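Informe de avance para la dirección
Asunto: planificación de compra de equipos, línea de arreglo de habitaciones
Redacta: Marlene Strobel
Jueves, 1 de septiembre de 2022

Resumen para quien no vaya a leer el resto: no recomiendo firmar todavía el pedido a Dokeck. Se puede ampliar el alquiler un trimestre más sin tocar la partida de inversión, y es lo que propongo.

Gasto hasta la fecha. De la partida de pruebas quedan 644 euros, una vez pagados el alquiler, el seguro y el segundo juego de cables. El transporte no estaba en el presupuesto de abril y lo hemos cargado a mantenimiento, cosa que Botond Balogh ya ha protestado con razón. Pido que la próxima previsión lo incluya desde el principio, junto con la formación, que Dokeck factura aparte y que en su primera oferta figuraba en letra muy pequeña.

Ofertas recibidas. Tenemos dos, la de Dokeck y la de Rácz. La primera es más barata en la compra y más cara en todo lo demás: licencia anual, piezas de las manos, desplazamiento del técnico. La segunda incluye 6 meses de soporte, pero el plazo de entrega es de 100 días y no aceptan penalización por retraso. Emese Lakatos ha pedido a ambos una lista de precios de repuestos. Solo ha contestado Rácz, y a medias.

Ahorro previsto. El folleto de Dokeck habla de un 60 por ciento menos de tiempo de personal por habitación. No he encontrado de dónde sale ese número. Kinga Dobos lo preguntó por escrito en dos ocasiones y recibió un vídeo promocional. Mientras no haya una cifra medida en nuestras habitaciones, en la hoja de cálculo he puesto cero - prefiero una sorpresa agradable a tener que explicar un agujero en la cuenta.

Pruebas en habitación. Seguimos con las tareas acordadas: recoger cojines y textiles del suelo, devolverlos a su sitio y dejar la ropa de cama presentable. El dormitorio de pruebas tiene mobiliario corriente, que es lo que hay en el resto del edificio.

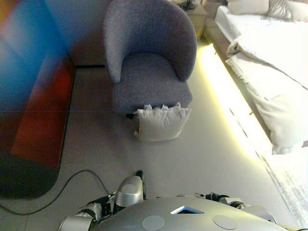 Para comparar ofertas hace falta que los dos proveedores trabajen con la misma habitación y los mismos objetos, y eso Rácz aún no lo ha aceptado. Boglárka Szilágyi está redactando un protocolo corto, de una página, con un apartado sobre intervenciones humanas: cada vez que alguien tenga que ayudar a la máquina, se apunta el tiempo. Sin ese dato, cualquier cálculo de amortización es literatura.

Decisiones que necesito de la dirección: la prórroga del alquiler, el traspaso del transporte a su partida propia y permiso para pedir una tercera oferta a Haltudeo, que al menos publica sus tarifas. El borrador del protocolo irá adjunto al próximo informe.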